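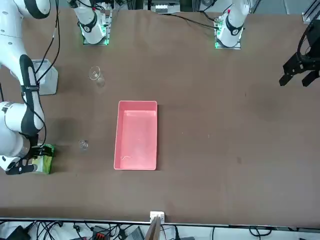

Gráinne Breathnach

# Kumeck

A two-armed table for putting small things into other small things, built in one bay of a shared workshop in Nulley. The repository holds the arm configuration, the motion scripts, the recordings and a long list of regrets kept in `NOTES.txt`.

If you came looking for a product, there isn't one. If you came because your own two arms keep trying to shake hands at speed, welcome, start with the section on zones.

## Status

Works on my table. Last tagged 9 November 2019. The `main` branch is usually fine. The `fast` branch is fast.

## What's in the repo

 config/ joint limits, zones, gripper settings
 scripts/ homing, pick, place, handover
 episodes/ recordings, one folder each
 tools/ playback, trimming, the plotting thing
 NOTES.txt read before complaining

There are 230 episodes. Of those, 194 are marked `keep`. The rest are marked `why`, and I've left them in, as somebody may want to train a model on disappointment.

## The table

White arms, black two-finger grippers, both bases mounted at the far edge. Left and right in the code are always the robot's left and right. I changed this convention once, in March, halfway through an afternoon, and the commit history for that afternoon should be read sitting down.

The top is covered in brown cloth. Bare, it was slick enough that a light packet would skate away from the fingers. With the cloth it stays put, and the price is wrinkles. Pull them flat before a session. Don't glue the cloth down. I glued the first one down, and you can ask me how a weekend with a scraper went.

Cables run along the outside of the arm and are strapped at each segment, with slack left at the joints. Leave more slack than looks tidy, then move every joint to its limit by hand and leave some more. Whatever is left over goes under the front edge, in an arrangement I call the nest. Every few weeks I resolve to label it.

## The task

The current set is called `snack`. The right arm picks up a packet, the left steadies the pink tray, the packet goes in the tray. Glassware stands nearby as obstacles. I use clear glass on purpose: anything that can be planned around only when it's painted orange doesn't count as an obstacle in my kitchen, which is where all this is supposedly heading.

Packets should start upright. Lying flat they are a different problem, filed under `later/`. There is no `later/` folder.

## Running it

1. Clear both arms' reach, including your coffee.
2. Power on and wait for the lights on the base mounts to go green.
3. `./home.sh --both`
4. `./run.sh snack --speed 70`

Speed is a percentage of the limit in `config/`. Above 70 the place step stops placing and starts delivering.

Keep a hand on the stop button for the first run of the day.

## Zones

The table is cut into 7 zones. An arm has to claim a zone before it moves in and release it when it leaves. The middle one, over the tray, is the only one both arms want, so that's where all the waiting happens. If both sit there hovering politely forever, you have found the deadlock described in issue "after you". Restart the left arm first.

## Gripper settings

The force values in `config/grip.txt` came from squeezing packets until I stopped wanting to eat the contents. Yours will differ. Start low and go up in small steps. The Gernness finger pads grip better than the printed ones but pick up lint from the cloth, so wipe them between sessions.

## Known problems

- Clear glass confuses the depth readings. See above regarding principles.
- Trimming tool eats the last moment of an episode if the name has a space in it. Don't put a space in it.
- The plotting thing only plots for me.

## License

Do what you like with the code. Leave the notes attached, they're the useful part.

**Comments**

**flanagan_bay2:** Built the zone system into mine over the weekend. First run, both arms claimed nothing and went home. Is that the config or are they unionized?

**Gráinne B.:** Config. Your zone file has Windows line endings.

**tinsnip:** Any plans for the flat packets?

**Gráinne B.:** See `later/`.

**odd_ohms:** Thanks for the bit about cable slack. I read it one day after I needed it.

**Related**

- Flanagan gripper mount, revised bracket
- Nulley shared workshop: booking the bays
- Gernness finger pads, fitting notes
- Kumeck playback tool, older version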